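Saturday, Dravier trial, day 2

Back on the tidying package from Pietrzak. 60 minutes on the clock, software build 576 as supplied. Floor pick-up by the grey armchair, head camera only. Hand settings left at the supplier's defaults. Log copied to the Grestham folder at lunch. 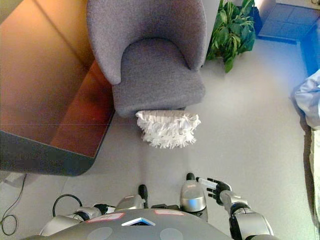

Head camera, armchair area:

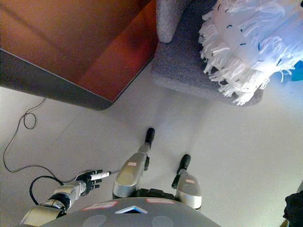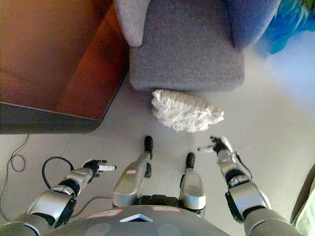
Marama Tipoki thinks the monthly fee is too high for what the package covers, and would want spare fingers included before signing. I've asked Pietrzak for a revised quote. Still to do: check the support hours, charge both packs.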